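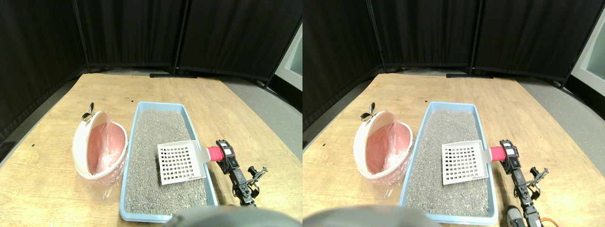 # Plum wine still hazy after months in the carboy

**Darkgate**

I made a batch of plum wine in September and it won't clear. It's a 5-gallon batch in a glass carboy, sitting in a back bedroom closet with a blanket over it. Fermentation finished a long time ago. The airlock is quiet, the hydrometer reading hasn't moved between my last few checks, and it tastes dry and pretty good, a bit sharp at the end. But it looks like weak tea with milk in it. I can't see a flashlight beam through the other side.

What I did, in order:

- Washed and pitted the plums, cut out the soft spots, froze them overnight, thawed them in the bucket.
- Poured boiling water over the fruit to loosen the skins, then let it cool.
- Added sugar, yeast nutrient, acid blend and a packet of general wine yeast.
- Stirred down the fruit every day, pulled the bag, squeezed it pretty hard, and moved the wine to glass.
- Racked it once after the heavy sediment dropped. Added a crushed Campden tablet at that point.

I did not use pectic enzyme. The recipe was from a card I picked up in the tasting room at Zistora, where I first had plum wine and liked it enough to try my own. The card listed the enzyme as optional and my local shop was out of it.

Theirs was perfectly clear and a nice copper color, so I know it can be done. I'd like to bottle this without a layer of mud at the bottom of each bottle. Can I still add the enzyme now, or is it too late? I also have a packet of bentonite that came with a kit and never got used. Should I do that first? I don't own a filter and would prefer not to buy one for a single batch.

---

**Londero**

It's almost certainly pectin. Plums are full of it, and pouring boiling water over the fruit brings out more. Squeezing the bag hard adds to the problem. None of that hurts the flavor, it just gives you a haze that won't settle by itself in any reasonable amount of time.

You can check before you treat it. Put a small spoonful of wine in a clear glass and add three or four times as much strong rubbing alcohol or denatured alcohol. Swirl it and leave it alone for half an hour. If you get jelly-like clots or strings, it's pectin. If nothing forms, look at other causes. Throw the sample out and don't taste it, and don't let the glass get mixed up with your wine glasses.

If it is pectin, yes, you can still add the enzyme. It works more slowly in finished wine because the alcohol gets in its way, so use double the amount on the package. Dissolve it in a little cool water, let it stand for a few minutes, and stir it in gently. You don't want to splash. Then move the carboy somewhere warmer than a closet in winter. The enzyme does very little in the cold. Mine sits on top of a cabinet in the kitchen when I do this.

Give it a couple of weeks and look again. You may see it start to drop from the top down, with a clear band under the neck that gets deeper. If you do, leave it until the band reaches the bottom, then rack.

Hold the bentonite until after that. It's good for protein haze but it won't break down pectin, and if you use it first you'll lose some wine to the sediment for nothing. When you do use it, mix it with hot water well ahead and let it swell. People dump it in dry and get lumps that sit on the bottom like wet gravel.

One more thing on temperature. Once the enzyme has had its time, a cold spell does help the solids settle. An unheated garage is fine if it stays above freezing. So warm first, then cold.

---

**Duman**

just wait. mine took a year and cleared fine. if you're giving it away put it in green bottles and no one can tell

---

**Darkgate**

Thanks, both. I did the alcohol test tonight and got stringy white clots in the glass, so pectin it is. The shop has the enzyme back in stock. I'll double it and move the carboy next to the water heater.

Should I add another Campden tablet at the same time, or wait? I never added sorbate. I'd thought about sweetening it a little before bottling, to take the edge off that sharpness.

---

**Londero**

Wait on the sulfite until you rack off the sediment. Add it then, one tablet per gallon, so 5 tablets for your batch if you still have the full volume. You said you added a single tablet the first time. For a carboy that size it's too little to do much, so I'd drink this one on the young side, or at least keep it topped up close to the bung from now on. A carboy with a lot of empty space at the top will go brown on you, and plum browns faster than most. Top up with a similar wine or a plain dry white. Water will thin it out.

On sweetening: don't do it until the wine is clear. Sorbate works poorly if there's a lot of yeast still floating around. Rack, add sulfite and sorbate together, wait a day or two, then sweeten. Pull a few measured samples and try different amounts of sugar syrup in each before you commit the whole carboy. Start low. I like plum with just enough to round it off, and it will seem sweeter after 6 months in the bottle than it does on the day.

If it still tastes sharp when it's clear, try it chilled before adding more sugar. Some of the bite from the skins fades with age – the acid blend you added won't, though. I'd leave that out of the next batch until you've tasted the juice. Plums vary a lot, and the ones that ripen early in my yard don't need any.

And add the enzyme at the start next time, once the fruit has cooled and a good 12 hours before the yeast goes in. It costs very little and saves you all this.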